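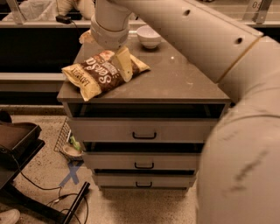
What does a traveller learn from a week in a strange town?

Less than the traveller thinks, and most of it about weather, meals and opening hours. A week is long enough to form strong views and too short to test any of them. The views get written down all the same, and a fair part of what we call travel writing is made of them.

Chapter 4
The Short Stay and the Long Opinion

4.1 The problem

Suppose you arrive in Gakerside in August, find the museum shut, eat a good pie and get soaked on the harbour wall. You go home and tell people that Gakerside is a sleepy place with decent food. Each part of that rests on one afternoon. The museum may have been shut for a new roof. The pie may have been the only good one in town. Yet the sentence sounds like knowledge, and if you put it in print a stranger may plan a holiday on it.

Chapter 3 dealt with guidebooks and how they get their facts. We now turn to accounts by people who went somewhere, came back and said what it was like. I should own up to a bias. I enjoy these accounts a good deal and believe perhaps half of what is in them. By the end of the chapter you should be able to say which half you believe, and why.

4.2 The Sutwood diaries

Our main source is a set of holiday diaries collected by Imad Khalaf and Kelly Toledo over several summers in Sutwood, a small seaside town with one railway station and two beaches. Visitors were given a blank notebook on arrival and asked to hand it in when they left. Of the notebooks given out, 211 came back with something written in them, and between them they held 1,764 separate entries.

Khalaf and Toledo sorted the entries by what they were mainly about. The largest group by far, 796 entries, dealt with food and drink. Weather came next. Entries on the history of the town, which the local tourist office had spent a good deal of money promoting, came near the bottom, below parking.

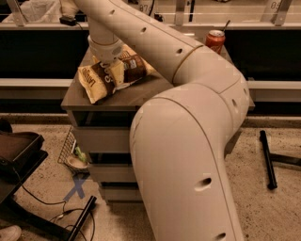 It is tempting to conclude that visitors don't care about history. I would be slow to do so. People write a diary in the evening, often at the table, and the meal is the freshest thing in their heads. A visitor may have stood for an hour in the old customs house and been moved by it, then written three lines about the soup. The diaries tell us what people wrote down. What they noticed, and what they'll remember in ten years, are separate questions, and the notebooks can't settle either.

There is also the matter of the notebooks that never came back. Khalaf and Toledo treat these as lost. Munther Bataineh, in a sharp reply, points out that a visitor who is having a dull time has little reason to fill in a diary, and one who is having a wonderful time may be too busy. Both would be missing. I think he is right, though he then goes on to guess what the missing visitors would have said, and there I stop following him.

4.3 The habit of comparison

Read a few of the diaries and you'll soon meet a familiar turn of phrase: the place is "like" somewhere else. Sutwood is like Cornwall without the crowds. It's like Brittany with worse bread. One family, on a wet fortnight, compared it with 21 different places, including two they admitted they had never seen.

Till Nolte calls this "borrowing a town". He argues that comparison helps readers picture the place. Perhaps it does, if the reader has been to the other one. If not, the writer has swapped one unknown for another, and the reader nods along. Nabil Kassab takes a harder line and asks his students to cross out every comparison before handing in their work. I've tried this with my own pages. Some of them got better, and one nearly vanished.

4.4 Before you read on

The extracts in the next section were written by four visitors who stayed in Sutwood during the same week. They disagree about the beach, the buses and the manners of the people who live there. Two of them disagree about whether it rained.

Read all four before deciding which writer you trust. Then go back and mark, in pencil, each statement the writer could have known at first hand. Use a second mark for anything the writer must have been told, and leave the rest bare. Keep your marked copy, as you'll need it again for the exercise on hotel reviews in Chapter 6.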